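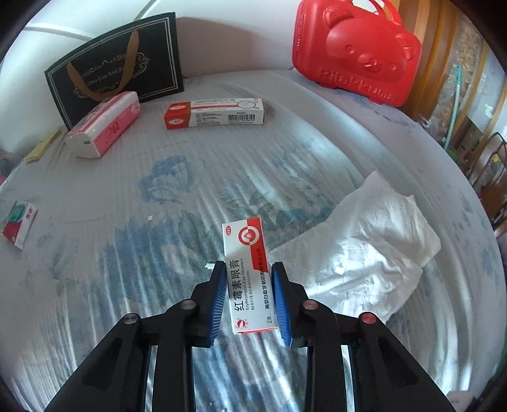
Erythromycin eye ointment box held between the finger pads, household items set, April.

Dear friends at the Banex fund,

Thank you again for your patience while we moved the grasp planner over to the new code base. It took longer than we hoped, but I'm happy to say the worst of it is behind us, and April was the first month when most of our hours went into the perception side of Cluketti, the part we all got into this for!

The household items set now stands at 1,000 recorded grasps, 500 of them on small boxes and packets. Medicine boxes have been a wonderful teacher. They are light, they tip a little between the fingers, and the printing on them matters, so the pose estimator has to find the edges of the carton and leave the lettering to the text reader. We had those two jobs tangled together in the old version, and pulling them apart cleared up a whole family of odd errors on patterned bedding, where the software liked to take a printed flower for the corner of something.

On the Ostby test list the planner now picks a usable grasp for 70 percent of the items. Soft things such as crumpled tissue are still our weak spot, and I'd rather say so now than in the final report.

For the next period we have 2 pieces of work in mind: a tilt estimate that updates while the fingers close, and a tidier replay tool, which the Benítez office has been asking for (very kindly) all spring. Spending is on plan and the budget sheet is attached.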